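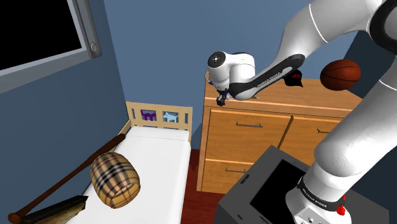
Sayaka Hamada asked at the end of the last session why a machine that can weld a car door all day can't put a child's bedroom in order before dinner. Her point was that the bedroom is the easier job. A ten-year-old can do it, badly, in a quarter of an hour, and nobody would let a ten-year-old near the welding line.

These notes try to answer her. They cover the first half of the unit on chores and small-shop work. The reading for the second half is listed at the end.

## 12/18/24 – Chores, part one: tidying and picking up

### 1. What counts as doing a chore

Most claims about home robots are claims about one motion. A machine folds a towel, opens a drawer, sets a cup on a shelf. The motion may be real and hard to build, and it still leaves the chore undone. For this course, a chore is done when all four of these hold:

- The person who asked for it doesn't have to go back and finish it.
- Nothing got broken or spilled along the way.
- It was done in a time the person would put up with.
- The person didn't have to get the room ready first.

The last one gets dropped most often. If you have to clear the floor, move the lamp and lay each item flat before the machine starts, you have done a good part of the work yourself. Write down the setup time whenever you review a demonstration. If the setup time isn't given, write that down too.

### 2. The bedroom as a test

A bedroom looks simple because the list of things in it is short. Take a simulated one with an arm on a fixed pedestal in front of the dresser. There is a baseball bat lying across the bed with a plaid cushion on top of it, and there are small things on top of the dresser. Ask for the room to be tidied and work through what the machine has to settle.

**Reach.** An arm bolted to a pedestal can work only where it can reach. It may cover the dresser top well and the far side of a bed poorly or not at all. Putting the arm on wheels helps, but then the base has to fit between the furniture, and it has to stop without bumping anything. A base parked in front of a chest of drawers also blocks the lower drawers. People step aside without thinking. A machine has to plan for it.

**Order.** The cushion sits on the bat, so the cushion should be moved first. Pull the bat first and the cushion may roll. A planner can work this out if it has been told, or has learned, that one thing is resting on another. From a single camera view that is often hard to tell.

**Size and shape.** A two-finger gripper is a fair tool for a narrow handle. It is a poor tool for a basketball, which is wider than most such grippers can open. The choices are a second arm, a suction cup, a scoop, or leaving the ball where it is. Leaving it means the chore isn't done by the rule in section 1.

**Where things go.** A bat doesn't belong on a bed, but where does it belong? In one house it goes in the closet, in another by the back door. The machine has to be told, and the telling takes time. This is the part that new owners find most tiring, and it hardly ever appears in a demonstration.

### 3. What simulation can and can't tell us

Much of the work in this area is done in simulation, where a room is drawn by a computer and the arm is practiced in it. It is cheap, it can be run many times overnight, and nothing breaks. You will see a lot of it and should know how to read it.

Simulated rooms have even light, clean walls and objects with known shapes. A ball can hang in mid-air above a dresser, as the basketball does in the bedroom at the top of these notes. A real room has a shadow under the bed, a sock that could be one sock or two, and a drawer that sticks in wet weather. Contact is the weakest part. How a cushion gives when it is pinched, or how far a bat rolls when it is nudged, is hard to copy exactly.

So a result in simulation tells you the method is worth trying on a real machine. It doesn't tell you the real machine will do it. When a report gives a success rate, look for which kind of room it came from.

### 4. A worked case: the Cidivari trial

Use this case for the written exercise. Cidivari ran its tidying software on 440 attempts in simulation and then on 32 attempts in a furnished room. Each attempt was one object, picked up and put in a named place. The furnished room had six kinds of object, and all of them had appeared in the simulated set.

The trial report gives one overall score. For the exercise, I want you to ask what that score would hide. Points to raise:

1. Were the two sets of attempts scored by the same rule?
2. Did a person step in, and was an attempt with help still counted?
3. What happened to objects that were dropped? A dropped cushion and a dropped cup are the same failure on a score sheet. At home they are very different.
4. How long did each attempt take, setup included?

Don't try to guess the score. The exercise is about the questions.

### 5. Thin things, and things with something in them

Tidying is mostly picking up and putting down. Two kinds of object make that much harder, and they often turn up on the same table.

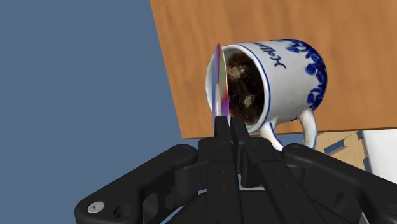 Esperanza Barrios wrote back on the draft of these notes that I was making too much of this, and that a shop robot handles flat parts all day. She is right about the shop. At Prulis, flat parts arrive in a tray, all facing the same way, and the tray is made to fit the gripper. The robot goes to a known spot and closes its fingers. At home there is no tray.

A disc lying flat on a table gives a gripper almost nothing to hold. A person slides it to the edge, or lifts one side with a fingernail. Once a disc is upright between two fingertips, as in the simulated view above, the hard part of the grasp is past, but a new problem starts. The held object can hit whatever is near it. The fingers may be clear of the mug while the rim of the disc is not. A planner has to treat the disc as part of the hand for as long as it is being held.

Shine makes this worse. Many depth cameras do badly with mirror-like surfaces, and a disc changes color as it turns. The mug is glossy too, though its blue pattern gives a camera something to lock on to.

Then there is what's inside. A mug with something dark and grainy in it raises a question before anyone touches it. If it is coffee grounds, the mug goes to the kitchen and the grounds go in the trash. If it is soil, someone may be starting a plant. A mug that is lying on its side also needs to be turned up with care, or the contents end up on the table and the floor. Most tidying software I have looked at treats a mug as a solid lump. It has a place to be picked up and a place to be put down, and the contents don't come into it.

Barrios had a second point, and I have kept it because it's a good one: people get this wrong as well. They throw out things that were being saved. The difference is that a person can be asked, and will often ask first. A machine that stopped to ask about every cup would be sent back to the store, so somebody has to decide when a question is worth the bother. We come back to this in April.

### 6. Where things stand

My own reading, which you are free to argue with:

| Task | In a shop | In a home |
|---|---|---|
| Moving one known part to a known place | Done daily | Works in a prepared room |
| Picking up mixed loose items | Works with limits | Slow, needs watching |
| Handling open containers | Works with fixed containers | Rarely tried, often fails |
| Opening drawers and putting things in | Seldom needed | Some good demonstrations |
| Tidying a whole room without help | Not applicable | Not yet |

Shops are ahead because they are allowed to change the room. They add trays, fences, marks on the floor and lights that never move. Few families would want a bedroom like that.

This is also my answer to Hamada's question. The welding line was built around the robot over many years – every part comes to the same place at the same moment. Her bedroom was built around a bed.

### For next time

- Read the Nestaston handout, pages 32 to 53. Skip the section on motor sizing.
- Pick one chore you did this week. Write out every step, including the ones you did without thinking. One page is enough.
- Mark each step with R if you think a current machine could do it in your own home, and S if it could do it only in a shop.
- Bring the Cidivari exercise on paper. We will trade and mark each other's.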